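Snack shelf tips for a robot arm in the kitchen

By Vesela Leka

I have rented the Zuvarel tabletop arm since August, and I use it mostly for one work: to put snacks and small packages in order before the children come home. Many readers wrote to me after the first page and asked if the service is worth the money and how to prepare the table. I collected my tips here. Some of them are in the manual, but not in a place where you find them.

What you get with the rental

The arm comes with two finger sets, a clamp for the table edge, the wrist camera and a login for the planning page. Zuvarel also offers a visit by a technician. Ours was Ivar Brekke, and he stayed the whole morning. If you have a table with a thick edge, ask for the longer clamp when you order. I did not ask, and I waited nine days for it.

The monthly plan includes 600 picks. The larger plan has 1000. A pick is counted when the fingers close, also when they close on air, so a badly prepared table costs you picks. In my first month I used 1361 and paid for the extra ones.

Preparing the table

Use a table or a mat in one plain color without shine. Brown, gray and dull green worked well for me. On the white kitchen counter the arm often stopped and asked for help with light packages.

Keep free space between the place where things come from and the place where they go. The arm needs room to open its fingers wide and turn the wrist. I leave the width of two hands.

Wipe off the crumbs. They do no harm to the arm, but they stick under boxes and then the box stands a little crooked.

Choosing the stand

I like the clear stepped stands, the same kind that small shops put near the cash register. Mine is from Vidmar. The steps make the back row easy to reach and the dividers keep candy bars from rolling against each other. Set it at a diagonal to the arm. Straight in front, the wrist has to bend too much for the upper steps.

Clear plastic has one weak side, and it is the glare. If you have a lamp directly over the table, move the lamp or turn the stand a little until the bright spots on the edges are smaller. The arm had trouble with bars lying near a bright edge – it measured the distance wrong and pressed too hard.

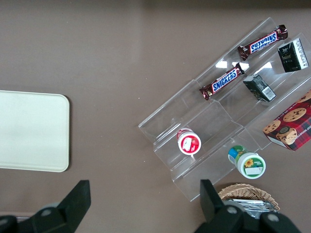

Photo: Vesela Leka, wrist camera view, Zuvarel arm

Candy bars are the easiest thing to begin with. I lay the Snickers parallel to each other, one per step, and teach the arm to take them in the middle and never at the crimped ends. Small drink cartons are also good, if you choose a slow closing speed. With the fast speed you will squeeze them.

Round cups and cylinders are more difficult. When they lie on the side they can hang over the lip of the stand, and the next movement may push them down. Put them in the low compartments and teach the arm to hold them across the body, not by the lid. Eleni Perić, who rents the same model, puts a strip of shelf liner under hers and is satisfied with it.

Cookie boxes: measure before you buy! The fingers have to go around the narrow side. A wide box I place by hand in the lowest section and tell the planning page to leave it alone.

Foil packets I keep in a wicker basket in front of the stand. The arm takes the top one well enough, but do not fill the basket above the rim. Stay away from baskets with a high handle.

Cleaning the fingers

Wipe the fingers with a damp cloth and a drop of dish soap, then dry them. No alcohol on the rubber pads. Check the screws on the housing when you clean. One of mine was loose after almost 2 months, and the fingers did not meet exactly.

Is it worth it?

For a family kitchen, I would say take the small plan and try it for one season. The service desk answers the same day, and Aoi Hamada there was patient with my many questions. The planning page is slow in the evening and the Undo button is too close to the Start button.

Next time I will write about glass jars. For the moment I do not let the arm touch them.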